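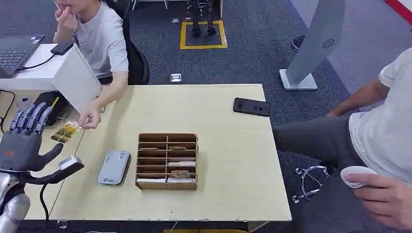
# Helle Holztische im Gemeinschaftsraum: Kanten platzen ab, ölen oder lackieren?

### spanplattenfeind
18.06.2024

Moin zusammen,

wir haben in unserem Arbeitsraum mehrere helle Holztische, die jeden Tag benutzt werden. An den Vorderkanten sind kleine Stellen ausgeplatzt, immer dort, wo die Leute sitzen und mit Unterarmen, Uhren und Stuhllehnen drankommen. Die Flächen sind noch in Ordnung, nur etwas stumpf.

Welches Holz das ist, kann ich nicht sicher sagen. Der Vorbesitzer meinte Buche, ein Kollege tippt auf Birke. Gekauft wurden die Tische damals gebraucht aus einer Büroauflösung. Auf der Oberfläche ist irgendetwas Farbloses drauf, wahrscheinlich Lack.

Meine Überlegung: alles abschleifen und mit Hartöl neu aufbauen. Im Baumarkt steht das Tilusley Hartöl farblos, die Dose mit 700 ml für 59 Euro. Bevor ich so viel Geld ausgebe, würde ich gern hören, was ihr bei Tischen nehmt, an denen ständig jemand sitzt. Zu Hause habe ich geölt und bin zufrieden, aber da sitzen auch keine wechselnden Gruppen dran.

### leimfuge
Lack. Bei Gemeinschaftstischen immer Lack.

Öl ist schön, wenn sich jemand darum kümmert. In einem Raum, den viele nutzen, kümmert sich nach dem ersten Jahr niemand mehr, und dann hast du Ränder von Tassen und graue Stellen, wo die Hände liegen. Ein ordentlicher wasserbasierter Parkettlack hält das aus. Bei uns stehen lackierte Tische, die sehen nach fünf Jahren noch brauchbar aus.

### Hobelbank_Süd
Da widerspreche ich. Lackierte Tische sehen so lange gut aus, bis der Lack an der Kante durch ist. Danach zieht Feuchtigkeit ein, der Lack hebt sich, und du kannst die ganze Platte neu machen. Bei Öl schleifst du die Stelle an, reibst nach und bist fertig.

Die ausgeplatzten Kanten haben mit der Oberfläche übrigens wenig zu tun. Das passiert, wenn die Kante zu scharf gelassen wurde. Geh mit einem kleinen Radius drüber, dann hast du Ruhe, egal was du danach draufmachst.

### spanplattenfeind
Danke euch. Radius klingt vernünftig. Geht das von Hand oder brauche ich die Oberfräse?

### Hobelbank_Süd
Geht von Hand, dauert aber. Schleifklotz mit mittlerem Papier, schräg ansetzen, gleichmäßig ziehen. Bei mehreren Tischen würde ich mir eine kleine Kantenfräse leihen. Anlauflager vorher kontrollieren, sonst hast du Brandspuren im Hirnholz.

### vi_nutzer
Bevor hier alle von Massivholz ausgehen: Hast du mal von unten geschaut? Tische aus Büroauflösungen sind sehr oft furniert. Wenn das Furnier ist und du fräst einen Radius an, bist du sofort durch und siehst die Trägerplatte. Ich habe hier einen Vi-Tisch, bei dem man das erst merkt, wenn man die Stirnseite genau ansieht.

Mach ein Foto von einer ausgeplatzten Stelle bei seitlichem Licht. Läuft die Maserung von oben über die Kante weiter? Dann massiv. Springt sie? Dann Furnier oder ein angeleimter Anleimer.

### leimfuge
Guter Punkt. Bei Furnier fällt komplettes Abschleifen sowieso weg. Da geht nur Anschleifen und Überlackieren, womit wir wieder bei meinem Vorschlag wären.

### Hobelbank_Süd
Überlackieren auf unbekanntem Altlack ist Glückssache. Wenn da ein säurehärtender Lack aus dem Objektbereich drauf ist, perlt dir der wasserbasierte stellenweise ab. Ich habe das in Flistmont bei einer ganzen Reihe Tische erlebt, am Ende mussten alle wieder runter. Also unbedingt Probefläche auf der Unterseite, ein paar Tage warten, dann mit Klebeband und einem Kreuzschnitt prüfen.

### spanplattenfeind
Ich habe mich gerade druntergelegt. Auf der Unterseite sind Lamellen zu sehen, verleimt, und an der Stirnseite laufen die Fugen durch. Für mich sieht das massiv aus. Die Ausplatzungen sind auch hell und faserig, keine Schicht darunter.

Den Lack habe ich mit Spiritus auf einem Lappen probiert, da tut sich nichts. Schellack ist es also schon mal nicht.

### vi_nutzer
Dann ist es wohl Leimholz. Damit kannst du schleifen, so viel du willst. Schau nur, dass sich keine Fuge geöffnet hat, sonst läuft das Öl rein und es gibt dunkle Striche.

### ruhige_kante
Lese hier schon länger mit und habe denselben Fall hinter mir. Unser Raum in Ullthorpe, viele Leute, viele Unterarme auf dem Tisch, im Sommer Schweiß und Sonnencreme. Wir haben im November geölt, 2 Aufträge, dazwischen mit feinem Pad ausgerieben.

Ergebnis: Die Fläche ist angenehm, gerade wenn man mit bloßen Armen daran sitzt. Lack klebt bei Wärme, Öl nicht. Dafür muss man nachpflegen, da hat leimfuge recht. Wir machen es einmal im Jahr, wenn ohnehin die Stühle rausgeräumt werden.

Was ich beim nächsten Mal anders machen würde: kürzer warten, bevor der Überschuss abgenommen wird. An einem Tisch war das Öl schon angezogen, und die Stelle glänzt bis heute.

### leimfuge
Dass Lack bei Wärme klebt, liegt am falschen Lack oder an zu kurzer Trocknung. Zweikomponentig und eine Woche in Ruhe lassen, dann klebt nichts. Die meisten stellen nach zwei Tagen die Tassen drauf und wundern sich.

### Hobelbank_Süd
Und wer kann einen Arbeitsraum eine Woche sperren? Öl kannst du tischweise machen, während am Nachbartisch weitergearbeitet wird.

Wegen der Lappen noch: ausgebreitet draußen trocknen lassen oder in einem Blechbehälter mit Wasser tränken. Zusammengeknüllt können die sich selbst entzünden. Das steht auf jeder Dose und wird trotzdem überlesen.

### spanplattenfeind
Tischweise ist für uns das stärkste Argument. Ich fange mit einem Tisch an, Kante von Hand brechen, komplett schleifen, ölen. Wenn der den Sommer übersteht, kommen die anderen dran.

Zu den Ausplatzungen: Kittet ihr die vorher oder schleift ihr einfach drüber?
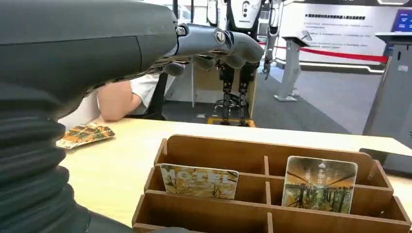 ### ruhige_kante
Kleine Stellen einfach mit dem Radius wegnehmen. Bei tieferen habe ich Schleifstaub mit Leim angerührt, das sieht man nach dem Ölen aber, der Leim nimmt kein Öl an und bleibt als heller Fleck stehen. Hartwachs in passender Farbe ging besser, allerdings erst nach dem Ölen einsetzen.

### leimfuge
Unter Lack sieht man Kittstellen genauso, der Vollständigkeit halber. Ich bleibe bei Lack, aber mit einem Probetisch machst du nichts verkehrt. Nimm einen, an dem wirklich gearbeitet wird, sonst sagt dir der Versuch nichts.

### vi_nutzer
Und die Unterseite mitölen, wenigstens einmal dünn. Leimholz, das nur oben behandelt ist, kann sich schüsseln.

### spanplattenfeind
Unterseite ist notiert. Dose ist gekauft, Schleifpapier liegt bereit. Ich melde mich, wenn der erste Tisch fertig ist.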